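스텐 그릇, 새것처럼 오래 쓰는 우리 집 방법

저희 집은 사기그릇을 거의 다 정리하고 스테인리스로 갈아탄 지 꽤 됐어요. 애가 둘이라 깨지는 게 무서워서 시작했는데 지금은 제가 더 좋아합니다ㅎㅎ 가볍고, 겹쳐 넣으면 자리도 안 차지하고요. 그런데 주변에서 "스텐은 금방 얼룩져서 싫다"는 얘기를 정말 많이 하시더라고요. 저도 처음엔 그랬어요. 그래서 그동안 이것저것 해 보고 정착한 방법을 적어 봅니다.

먼저 새로 산 그릇은 꼭 연마제부터 닦아 주세요. 키친타월에 식용유를 듬뿍 묻혀서 문지르면 까만 게 묻어 나옵니다. 접시는 테두리가 말린 부분, 볼은 바닥 꺾이는 부분을 특히 신경 써서요. 까만 게 안 나올 때까지 기름 닦기를 되풀이하고, 그다음에 베이킹소다를 뿌려 문지르고, 주방세제로 씻고, 마지막에 식초 조금 넣은 물에 한 번 끓입니다. 귀찮죠. 저도 귀찮아요! 그래도 처음 한 번만 제대로 해 두면 끝이라 그날은 그냥 음악 틀어 놓고 몰아서 합니다.

포크랑 숟가락도 빼먹지 마세요. 포크는 살 사이사이가 문제인데, 저는 키친타월을 길게 접어서 치실 하듯이 왔다 갔다 해 줍니다. 숟가락은 목 부분, 그러니까 동그란 데랑 손잡이가 만나는 자리에 제일 많이 남아 있어요. 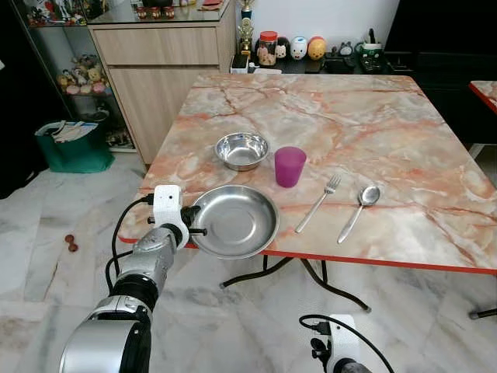 무지개 얼룩 있잖아요, 파르스름하고 불그스름하게 번지는 거. 그건 식초 한 숟갈이면 금방 해결돼요. 얼룩 위에 식초를 붓고 그릇을 살살 돌려서 적신 다음, 부드러운 수세미로 문지르고 헹구면 됩니다. 하얗게 점점이 남는 물얼룩은 구연산이 더 잘 들었어요. 따뜻한 물에 풀어서 40분쯤 담가 둡니다. 예전에 깜빡하고 밤새 담가 둔 적도 있는데 별일은 없었지만 따라 하진 마세요, 괜히 찜찜하더라고요.

철수세미는 절대 쓰지 않습니다. 반짝반짝하게 광이 나는 접시일수록 잔기스가 눈에 확 띄거든요. 눌어붙은 밥풀은 뜨거운 물에 불리면 다 떨어져요. 포크로 접시를 벅벅 긁으며 먹는 것도 말리고 싶은데, 이건 우리 둘째한테 매일 말해도 소용이 없네요.

플라스틱 컵은 스텐이랑 따로 씻으세요. 기름 묻은 접시랑 한 통에 담그면 컵 안쪽이 미끌미끌해져서 두 번 일하게 됩니다. 속이 비치는 색깔 컵은 특히 뿌옇게 변하기 쉬워서 저는 제일 먼저, 깨끗한 스펀지로 씻어요. 팔팔 끓는 물도 붓지 않고요. 냄새가 배었을 때는 미지근한 물에 베이킹소다 풀어서 잠깐 담갔다가 헹궈서 엎어 둡니다. 엎을 때는 바닥에 딱 붙이지 말고 젓가락이라도 하나 받쳐서 바람이 통하게요.

그리고 제일 중요한 건 마른행주! 씻고 그냥 건조대에 두면 물얼룩은 무조건 생깁니다. 저는 Veltier 행주를 한 묶음 3730원에 사서 그릇 전용으로만 써요. 비싼 극세사도 써 봤는데 자꾸 먼지가 붙어서 다시 얇은 면으로 돌아왔습니다. 낱장으로는 900원이길래 처음엔 한 장만 사 봤다가, 바로 묶음으로 다시 갔지 뭐예요.

식탁 상판 얘기도 잠깐 할게요. 대리석 무늬 상판은 색이 여러 가지로 섞여 있어서 얼룩이 잘 안 보여요. 좋은 점 같지만 그게 함정입니다. 김칫국물 튄 걸 모르고 지나가기 딱 좋거든요. 밥 먹고 나면 손바닥으로 한번 쓱 쓸어 보세요. 끈적한 데가 꼭 있습니다ㅋㅋ 테두리에 띠가 둘러진 식탁이면 그 틈에 부스러기가 끼니까 면봉이나 안 쓰는 칫솔로 가끔 훑어 주시고요. 진짜 대리석이면 식초나 구연산은 닿지 않게 하셔야 해요. 물걸레 하고 바로 마른걸레, 저는 그 정도로만 합니다.

지난번 글에 Fikri Sitompul 님이 수저는 눕혀서 보관하는지 세워서 보관하는지 물어보셨는데, 저는 서랍에 눕혀요. 세워 두면 통 바닥에 물이 고여서 손잡이 끝에 얼룩이 생기더라고요. 꼭 세워야 하면 바닥에 구멍 뚫린 통으로 고르세요. 탄 냄비 닦는 법은 9월에 따로 올릴게요. 지금 저희 집에 아주 제대로 태운 냄비가 하나 있어요.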